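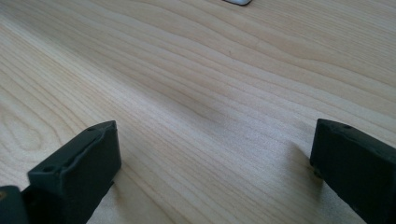

Gripper fingers over the demo table.

Lidine hand-held gripper
2 min read

The Lidine is worn one to each hand and records how a person picks things up. It weighs 686 grams. Visitors to our Andport open day can try a pair at the table. 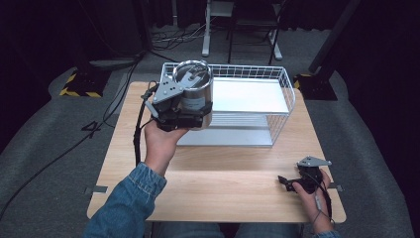 Tumbler and wire basket, two grippers in use.

Fingers unscrew for cleaning. Replacement pads come in packs of 100.

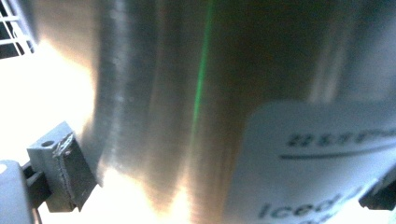

Ronja Moen

Steel is a useful test at a demonstration: it is smooth, curved and shiny. Ask at the desk for a turn. The next open day is in December.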